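Week 6 notes: Reading a lake from its mud
Introduction to Freshwater Ecology
Instructor: Farzad Soltani

Before we start: the reading for this week is the Walton Pond chapter in the course packet, all of it, including the appendix with the core logs. I know the appendix looks dull. It's my favorite part of the packet!

Where we left off

Last week was all about the water column: light, mixing, oxygen, and why a lake in January can be a completely different place from the same lake in August. This week we go down to the bottom. Lakes keep records. Every year a thin layer of stuff settles out of the water (dead algae, pollen, silt from the banks, bits of insect, soot) and the next year's layer lands on top of it. Push a tube into that and pull it up carefully and you have a history book with the newest page at the top.

What's in a layer

Diatoms. Single-celled algae with glass shells. The shells are silica, so they usually last a long time, and different species like different amounts of phosphorus, salt and acid. If the species in a core change, the water probably changed.

Pollen. Tells you what was growing on land nearby, with some blurring from wind. Pine pollen travels a very long way, so a few grains of pine do not mean a pine forest on the shore. People lose points on this every year.

Midge head capsules. Yes, the heads of baby flies. They're tough and many can be identified at least to genus, and some midges put up with low oxygen much better than others. When the fussy ones disappear from a deep-water core, start thinking about oxygen loss at the bottom.

Charcoal. Fires. Big pieces generally mean a fire close by, small pieces can come from far off.

Plant remains. Seeds, leaf bits, spores from stoneworts. These don't move far from the parent plant, so they are great for telling you what grew in that part of the lake and less good at telling you about the whole basin.

The Walton Pond core

Walton is shallow, with farm fields on the north side and woods on the south. The core we'll be using is 333 centimeters long and came from the deepest spot. The radiocarbon date near the base puts the oldest mud at 865 years before present. Remember that "present" in radiocarbon work means 1950. Write that on something you won't lose.

Now look at the top 60 centimeters in the appendix table. Isn't it wild how much happens there? Below that depth the diatoms hardly shift at all, mostly bottom-living species that need light reaching the mud, and stonewort spores turn up in nearly every sample. Then the ragweed pollen jumps, which in this part of the country marks land being cleared for farming. A little higher up the floating diatoms take over and the stonewort spores thin out and stop.

Think through the chain for yourselves before lecture. More soil and nutrients washing in, more algae in the open water, less light on the bottom, fewer rooted plants, mud that stirs up more easily in the wind, and then even less light. It feeds itself. We met this in week 4 as a positive feedback, and here you get to watch one take hold layer by layer.

A second lake for comparison

Farah Lake is only a short drive from Walton but sits in sand, with almost no farming around it. Its core shows the same ragweed jump (pollen blows everywhere) and very little change in the diatoms. So ragweed works as a time marker in both lakes, and the biology below it went two different ways. Keep Farah in mind when somebody tells you that every lake in a region has the same story.

How fast does mud pile up?

Sedimentation rate is thickness divided by time. If 57 centimeters of mud built up over 100 years, the average rate is 0.57 centimeters per year. Easy. The trouble is that word average. Rates often go up after land clearing, and the mud at the top of a core is full of water and hasn't been squashed yet, so a centimeter near the surface holds a lot less solid material than a centimeter deep down. For that reason we usually report dry mass per area per year once we have the density numbers. The worksheet asks for both. Show your units at each step. 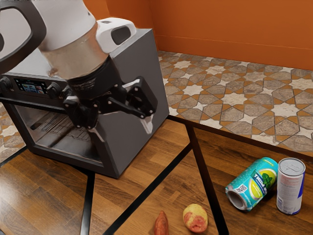
For the youngest part of a core, radiocarbon isn't much help and we use lead-210, which has a half-life of a little over 22 years. After six or seven half-lives there is too little left above background to be useful, so it covers the last century and a half at best. Cesium-137 gives a nice check, with a peak from 1963, the height of fallout from weapons testing in the open air. If your lead dates and your cesium peak disagree badly, suspect mixing by worms or wind before you suspect the math.

Things that can go wrong

Mixing at the top, as I said. Slumps, where a chunk of bank slides in and puts old mud over young. Gaps, if the lake dried out for a while and the surface wore away. Old carbon from limestone, which makes plants that grow underwater look older than they are when you date them. Date a land plant leaf if you can possibly find one.

For section this week

We'll split the Cimar Creek practice core, one half per table. Describe color and texture first, then sample. Take your samples from the middle of the core, away from the tube wall, where smearing is worst. Rinse the spatula between depths. Label the vial itself and not the cap.

Counting sheets are in the Zasitier folder on the course site, along with the diatom picture key. Print the key in color if you can, the gray version makes two of the common genera look like twins.

Questions to bring to lecture

Why might stonewort spores vanish from a core in the middle of a lake while the plants are still growing near shore?

What would you expect midges to do at Walton as the algae increased? Check your guess against appendix table 3.

If Walton's farm runoff stopped tomorrow, would the rooted plants come back? Look again at the feedback loop and at your week 4 notes on seed banks.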